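4. Adding people to your network node

Last edit December 9, 2024, Y. Mohammed

Read section 3 first if your node has no lead yet. You can't add anyone without one.

1. Log in to Berkaser with your institute account. Not the old Darko login, that went off in May.

2. Open Nodes, pick your node, then Members. Lists over 60 names load slow. Wait, don't hit refresh.

3. Click Add person. Type the work e-mail. Name and institute fill in from the Arnard directory. If they dont, the person hasn't signed the network agreement. Stop here and send them the form.

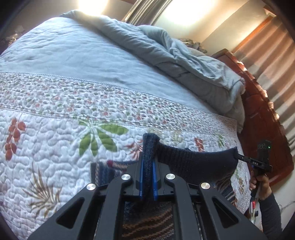

4. Set the role. One per person:
Lead - signs reports, approves spending
Deputy - same rights as lead, only while lead is marked away
Group head - edits own group page and budget lines
Member - read only, can upload results

Note: max 2 deputies per node. A third gets saved as Member with no warning. Check the list after.

5. Fill in start date and percent of time. Under 10 percent counts as associate, no travel money. Ask before you enter it, changing it later means a new form.

6. Save. Confirmation mail goes to the person and to the node lead. Link in it is good for 10 days.

CAUTION: do not delete a group head who still has open budget lines. The lines go with them. Move the lines first (Budget > Reassign), then delete.

4.1 Bulk upload

Use the Lytvynenko template, CSV only. Up to 400 rows per file. Keep the header row exactly as is, no extra colums.

1. Members > Import > choose file.
2. Look at the preview. Red rows won't import, yellow rows will but need a role.
3. Press Import. Log shows up under Members > History.

Error "node locked" = reporting period is open. Only the coordination office can unlock. Write to Yetunde Mohammed with node name and file attached.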